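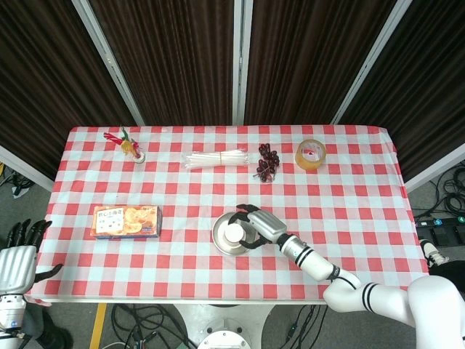
Automation at the Stindidcombe packing house is the gradual introduction of two-armed robots into the mixed-goods room of a catalog business operated by Berrada. The company sells small household and party items by mail, and the room is where odd assortments are put together by hand before they are boxed. A typical practice table carries things with little in common: a bundle of drinking straws in clear plastic, a bunch of dark red grapes, a roll of packing tape, a snack box, and a round metal dish with a white cylinder in it that the robot's right hand has closed its black fingers around. The variety is the point of the exercise, and also the main reason that progress has been slower than the company's early statements suggested.

Background

Berrada opened the Stindidcombe site as a seasonal warehouse and later made it permanent. Conveyors and label printers came first and drew little comment from the staff. Mixed goods stayed manual. Machines that handle one kind of carton very well were of no use with soft bags, loose fruit and paper decorations, and the company's own planners had twice recommended leaving the room alone.

The present program began in May under the name Vevier. It was presented to staff as a way to relieve them of repetitive reaching and lifting. The same presentation gave a target of 1,000 items per shift for each robot, a figure that later notices did not repeat.

Operation

Vevier robots work at a fixed table and pick items up one at a time. An operator lays out the goods, starts the task and steps in when a grip fails. Berrada calls this person a supervisor, although the pay grade is the same as a packer's. Operators also reset the table between tasks, clear dropped goods and fill out a short report on each stoppage.

The company describes the robots as working independently. This is true in the narrow sense that no one guides the arms during a normal pick. It leaves out the laying out, the resetting and the reports, all of which are paid labor and none of which appears in the published output figures. A fair comparison with hand packing would have to include them. Berrada has not released one.

Effects on staff

The site had 231 employees when the program started. Berrada has said that there were no layoffs as a result of Vevier, and no evidence has been produced against the claim. Vacant packing jobs were left unfilled, however, and seasonal hiring was cut by 200 places. People who would once have come back each year were simply not called – a loss that a count of layoffs does not record.

For those who stayed, the work changed more in kind than in amount. Packers had set their own pace within a shift and could talk across the benches. Operators are spaced farther apart and spend much of their time watching. Some prefer it, particularly those with shoulder or wrist trouble. Others have described it as more tiring than packing, with long waits broken by sudden demands for attention. Training lasts 2 days and covers stopping and restarting the machine, with little on how to judge whether it is doing the job well.

Old packing skills still matter. Knowing which items bruise, roll or snag is what allows an operator to arrange a table the robot can manage. That knowledge came from years at the benches, and the program has no plan for passing it on once the benches are gone.

Reception

The trade newsletter Drirnenier gave the program favorable coverage in its first months, relying largely on demonstrations arranged by the company. A longer article dated 27/02/2023 was cooler. It noted that demonstrations used goods chosen and placed in advance, and asked how the robots performed with a full day's ordinary orders. Berrada replied that such results were commercially sensitive.

Hand packing continues in the mixed-goods room alongside the robots, and fragile orders are still sent to the benches.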